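Okay, thread about the Hanum trip, as promised to the three of you who asked. I'm typing this from a bench at the ferry landing with a cheese roll in one hand, so forgive the typos.

First thing: I did not book anything past the first night. I had a bus ticket to Jurnari, a paper map and a rain jacket I bought for 2 bucks at a yard sale last July. (The jacket leaks at the left shoulder. Only the left one!)

The bus takes the old coast road and it is SLOW. It stops for everybody. It stopped for a man with a ladder. It stopped at a bakery so the driver could run in, and then half the bus got off and went in too, so of course I went in too. Poppy seed rolls, still warm. Best stop of the whole ride.

Jurnari itself is one long street and a harbor wall. If you've seen the postcards, they're all shot from the same spot up by the water tower, and yes I walked up there and took the same picture as everyone else. It's a steep path and the last part is loose gravel, so wear real shoes.

Somebody asked about the salt ponds. They're on the far side of town, past the soccer field, and you can walk along the banks between them for free. They were laid out long ago in neat squares and most of them aren't worked anymore. The ones nearest the sea still are. I bought a little bag of salt at the gate and it has already come open in my backpack.

Where I stayed: a room above the Khalaf guesthouse kitchen. Clean, tiny, smells like onions from five o'clock on. They charged me 64 for the night with breakfast, and breakfast was huge, eggs and soft white cheese and a pot of tea I could not finish. The shower has two settings, lava and creek.
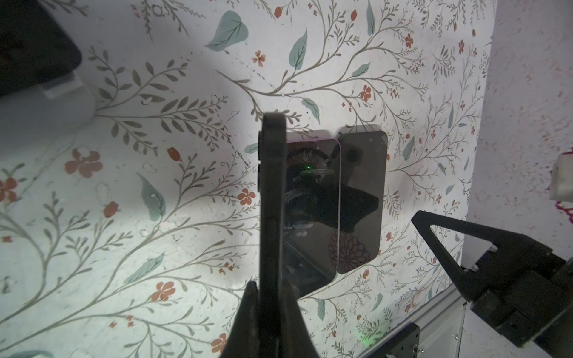 Next morning I took the boat over to Hanum. The crossing is short but it was choppy and I spent most of it staring at the horizon and thinking about bread. There's an indoor cabin, but it fills up fast with people who know better than to sit outside. Get in line early.

Hanum has 798 steps from the dock up to the lighthouse. I know this because it's painted on the wall at the bottom, which I think is a little mean. There are benches on the way up and I have now sat on all of them.

The view from the top is worth it though!! You can see back over to the salt ponds, and on the other side it's just water and a few rocks with birds all over them. The wind up there is something else. I lost my hat and then got it back out of a bush.

Food on the island in winter: one place is open, and it does soup. Bean soup or fish soup. I had the bean at lunch and the fish at dinner and I'd go with the fish. They don't take cards, so bring cash over with you, the only machine is back on the mainland.

Oh, and for the person who wanted to know about Ustovix: it's the next village up the coast, with the wooden church. I haven't been yet. The sign at the landing says there's a footpath along the cliffs but the lady at the ticket window made a face when I asked about it in January, so I'm taking the bus.

If you do the whole loop yourself, I'd bring 500 in cash and come home with some of it. I budgeted for three nights and I'm going to stretch it to four, mainly on soup.

Boat's coming in. It's 1/17/05, it's freezing, and my left shoulder is soaked. More from Ustovix if I can find a computer there.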